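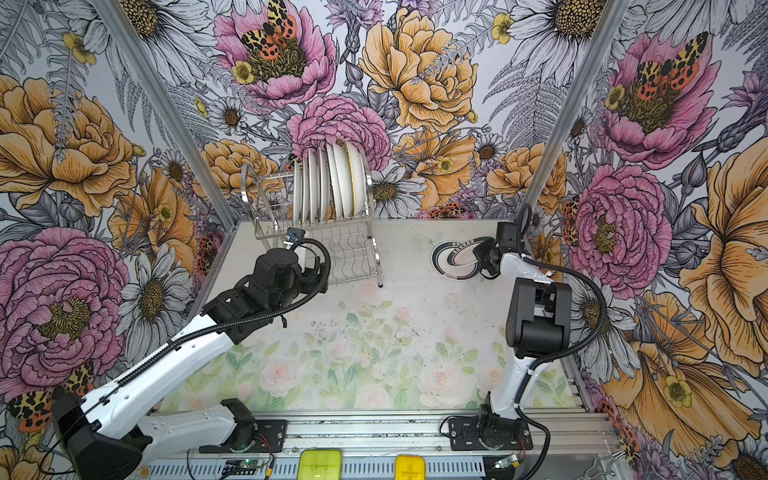

## Kitchen meeting, 11/02/2022

Present: Rosário Valente (chair), Zulmira Marinho (notes), one person each from Reken and Comar. Apologies from Gouveia.

1. **Notes of the last meeting.** Agreed with one change. The sponge order was 400, not 40.

2. **Dish rack.** The wire rack stays toward the back of the table. Plates go in upright, one to a slot, and are put away before the next lunch. Comar asked for a second rack. Rosário said there is no room for it until the shelf is up. Left until April.

3. **Plates.** Zulmira went through the cupboard and has 103 plates on her list, all kinds together. The plain white ones are for daily use. The white one with the dark green and black band belongs with the Drerkerora set and should go back to that shelf after washing — it keeps ending up with the others. Plates with a yellow rim may stay with the white ones.

4. **Tabletop.** There were crumbs on it again. Whoever dries also wipes the table, including under the rack. No scouring pads on the rose pattern. Reken will bring soft cloths.
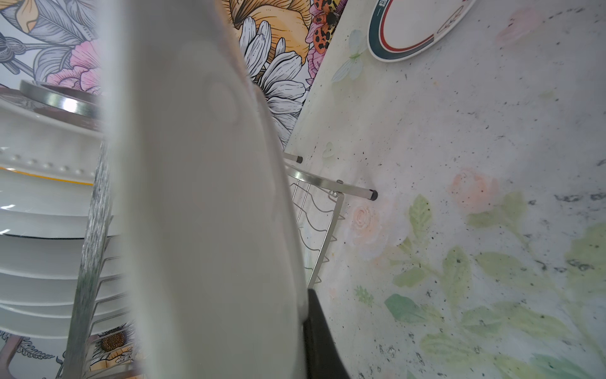
5. **Drying and stacking.** Zulmira asked that plates be held by the edge when they go in or out of the rack. Reken wanted to know if the rubber caps on the rack legs can be bought separately. Rosário will ask the shop and order 2 spares if they are sold singly.

6. **Towels.** Comar takes them this month, Reken the next. Bags are under the sink.

7. **Other business.** The cupboard door still sticks. Gouveia to be asked for a plane — Rosário will call.

Next meeting in April, same room. Zulmira to send out the list of plates before then.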